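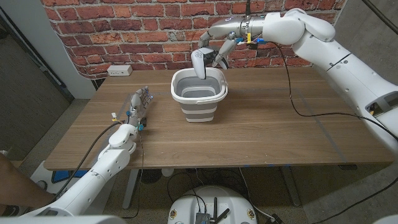 4.2 Storing the controller between sessions

1. Hold the power button on the Hilteck controller for two seconds until the status light goes out.

2. Disconnect the charging cable at the controller end first, then at the wall adapter.

3. Place the controller in a dry container with the sticks facing up. Do not stack other accessories on top of it.

4. For storage longer than one month, charge the battery to half – the level is shown under Settings, Devices, Power.

Note: A controller left unused for 182 days drops its pairing. Repeat section 2 to pair it again.

CAUTION: Do not store the controller near a heater or in direct sunlight. Do not open the battery cover.

If error 824 appears at the next start-up, reset the controller with the pinhole switch and go to step 1 of section 5.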